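Aug 31, 2025
Notebook, adhesives bench

Bolgate joint panels, continued from the previous page. Second set of lap shear coupons came out of the cabinet this morning. Same substrate as the first set, same abrasion, same solvent wipe. The only change is the primer: Pulel in place of the Cultodow we have used since December.

Mean load at failure for the Cultodow set was 3557 N. The Pulel set is not fully pulled yet, so no mean. First coupon went at a lower load than I expected and the failure was at the primer, with clean metal on one side. Two possibilities. Either the primer film was too thick, or the open time was exceeded before the adhesive went down. I did not log the open time for that coupon. Logging it from now on, on the bag and in here.

Fillets were left on for this set. The first set had them trimmed. This makes the comparison weaker than it should be. Remaining coupons will be trimmed before pulling, with a fresh blade, cutting away from the bond line.

Checked the grips as well. The lower jaw had adhesive crumbs in the serrations and was closing slightly out of line. Cleaned with a brass brush, realigned against the steel blank, repeated the zero. Drift over 7 minutes with no load was within the normal band.

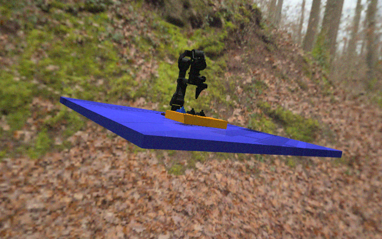 Orange-yellow block on the blue platform, rendered view.

Block-to-plate bonding is a later job and needs its own procedure. Lap shear numbers should not be carried over to a block on a wide plate, where peel at the edges will probably govern. A cleavage test would be closer. Van den Broek has a fixture drawing for this; request the current revision before cutting any stock.

Primer stock: one can of Pulel open, lot 872. Lid was not fully seated. Resealed and moved to the cold cabinet. Let it reach room temperature before opening again, or it will pick up moisture.

To do
Pull the remaining Pulel coupons, trimmed.
Measure primer film on the 9 spare strips.
Repeat one Cultodow coupon with the fillet left on, as a check.
Order brass brushes and blades.

Load cell certificate is in the front pocket of the binder. The copy taped to the machine is the old one and should come down.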